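Gedetti Tabletop Cell – Chore and Light Assembly Evaluation

Evwood Handling
Product page last revised 9/25/18

Overview
Product details
What it can do now
What it can't do yet
Gripper fingers
Specifications
Ordering

Overview

The Gedetti is a bench-mounted arm with a two-finger gripper and a small camera at the wrist. We sell it to labs, teaching workshops and a few light manufacturers who want to find out which small handling jobs a machine can take over. Most of the people who call us ask the same thing: can it tidy up? The short answer is some tidying, on a table, with objects it can get its fingers around.

This page covers the standard cell, part number GT-3. For the longer reach version, see the Guthrie page. The Guthrie uses the same gripper and the same wrist camera, so the notes on tasks below apply to both.

Why tabletop chores

A shop floor gives a robot the same part in the same place all day. A dresser top or a bathroom counter does neither. Small jars get moved, a bottle leans over, a drawer is left half out. We test on household things for that reason, and customers with kitting and packing work have told us the results carry over well. A jar that has to go in a drawer is close enough to a bearing that has to go in a tray.
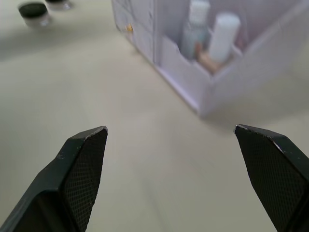 Cardboard organizers are harder than they look. The walls flex when a finger leans on them, and an empty one will slide across the table before a bottle has cleared the edge. Our advice is to weight the organizer or tape it down for the first runs, then take the tape away once the approach path is settled. Upright bottles should be picked from the cap end. Eilidh Hepburn in applications keeps a list of bottle shapes we have tried and will send it on request.

What it can do now

Pick up a small rigid object from a flat surface and set it down somewhere else on the same surface. This is reliable enough to leave running while you do other work in the room.

Place a jar or a small bottle into an open box or compartment. Good results if the opening is wider than the object by at least a finger thickness on both sides.

Push a light drawer shut. The arm does this with closed fingers and slows down when it meets resistance.

Pull a light drawer open by the knob. This works, with setup. The knob has to stand far enough off the drawer front for the fingers to close behind it or around it. Faceted knobs can be gripped but they need a slower close and a second check from the camera.

Sort by color or by size, if the objects are spread out and don't touch.

What it can't do yet

Cloth. Folding a washcloth is possible as a demonstration and we don't recommend buying a cell for it.

Screw lids, unless the jar is held in a fixture. One arm can't hold a jar and turn its lid at the same time. Customers who need this order 2 arms and the shared base plate.

Piles. If objects are stacked or tangled, the arm will get the top one and often knock the rest.

Clear glass and shiny surfaces. The wrist camera loses edges on both. Matte lids and labels help a great deal.

Anything with a person's hand in the work area. The cell stops when the light curtain is broken and has to be restarted at the panel.

A full counter, start to finish, without help. In our own July trial we ran 40 tidy-up sessions on a mixed set of jars, bottles and a small chest of drawers. The single moves mostly went fine. Putting a dozen moves together in the right order, with no one stepping in, is where the sessions broke down. Shona Dow wrote up the trial and the report is free to anyone with an account.

Drawers and small containers

Drawer work gets its own section as it makes up most of our support calls. There are three parts to the job – opening, placing and closing – and each one can spoil the next. A drawer pulled a little too far will tip forward. A drawer not pulled far enough leaves the gripper no room to let go. A miniature chest is light, so the whole thing may come along with the knob.
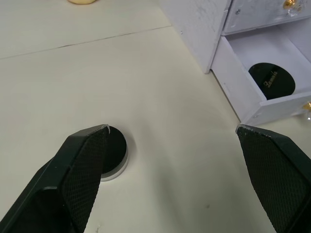

Set the pull distance by hand the first time. Move the arm with the drawer to where you want it, save that point, and let the software work back from there. For low, round containers, use the side grip and keep the fingertips just clear of the table. If the container will sit flat in the drawer, release it low. Dropping it from the height of the drawer front works too, but it may land on its edge and then the drawer won't close.

The software treats a lid and a closed container as the same object when seen from above. Release 3 has a setting called Height Check that takes a second look from the side. Turn it on for any drawer job.

Gripper fingers

The standard fingers are black with a diamond-textured inner face. They bolt on and can be changed with one hex key. The coating wears at the tips first, and light scuffs there have no effect on grip. Replace the fingers when the texture on the inner face has gone smooth enough that a jar slips in a straight lift.

Soft pads from Conlow fit over the standard fingers and are a good choice for painted or soft plastic parts. They add thickness, so check your clearances again after fitting them.

Specifications

Model: Gedetti GT-3
Mounting: bench clamp or base plate
Gripper: two-finger parallel, textured fingers included
Camera: wrist mounted, color
Software: Evwood Bench, release 3
Safety: light curtain and stop button included
Price: $1,658 per month on an evaluation lease, arm and software together
Training: one day on site, included with the first cell

What comes in the box

Arm with gripper and wrist camera fitted
Control unit and panel
Light curtain, pair
Spare set of fingers
Hex key
Bench clamp
Printed setup guide

The practice objects shown on our sales sheets are not included. Most customers do better with their own parts anyway.

Customer comment

"We leased one to see if it could load sample jars into trays. It does that. We also tried having it put the bench in order at night and went back to doing that ourselves. I'd lease it again for the trays." – Ginevra Ruggiero, lab manager

Ordering

Leases start on the first of the month. To check whether your job is a fit, send us a short video of a person doing it at normal speed, along with the size and weight of each object. Märta Hovland reviews these and will tell you plainly if the answer is no. For prices on two-arm cells or the Guthrie, contact Jeanie Dalgleish in sales.

Related items: Guthrie long-reach cell | Shared base plate | Conlow soft pads | Replacement fingers, pair | Evwood Bench software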